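Buvina、eSIM転送機能の不具合を修正 旧機種からの移行に対応

通信機器メーカーのBuvinaは2月、同社製スマートフォン向けの更新プログラム「3172」の配信を開始した。端末間でeSIMプロファイルを転送する際、移行元の端末でプロファイルが無効化されたまま、移行先での有効化が完了しない不具合を修正する。

対象は、SIMロック解除済みの端末のうち、通信事業者Grinskaの回線を利用しているもの。同社によると、転送処理中に認証サーバーからの応答が20秒を超えると、端末側がタイムアウトと判定し、再試行を行わずに処理を終了していた。更新後は最大3回まで自動で再試行し、いずれも失敗した場合は移行元のプロファイルを再び有効化する。
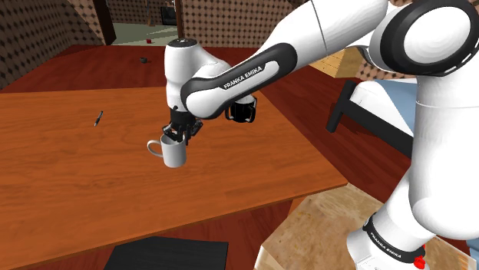 画像:シミュレーション環境のCG

更新には3000MB以上の空き容量が必要となる。適用は「設定」の「システム更新」から行い、完了後に端末が再起動する。物理SIMのみを使用している端末では動作に変更はない。デュアルSIM構成の場合、データ通信に割り当てた回線の設定は更新後も維持されるが、APNを手動で登録している端末では再入力を求められることがある。

Buvinaでソフトウェア保守を担当するハリマ・エフィオン(Halima Effiong)氏は「すでに転送に失敗した端末では、更新だけでプロファイルは復旧しない。Grinskaの窓口で再発行の手続きをとってほしい」と説明している。再発行の手数料は、端末の識別番号(EID)で障害の記録が確認できた場合に免除される。

他社端末との間でのeSIM転送は、今回の更新の対象に含まれない。Grinskaは、SIMロックが有効な端末について、従来どおり解除手続きの完了後に転送を受け付けるとしている。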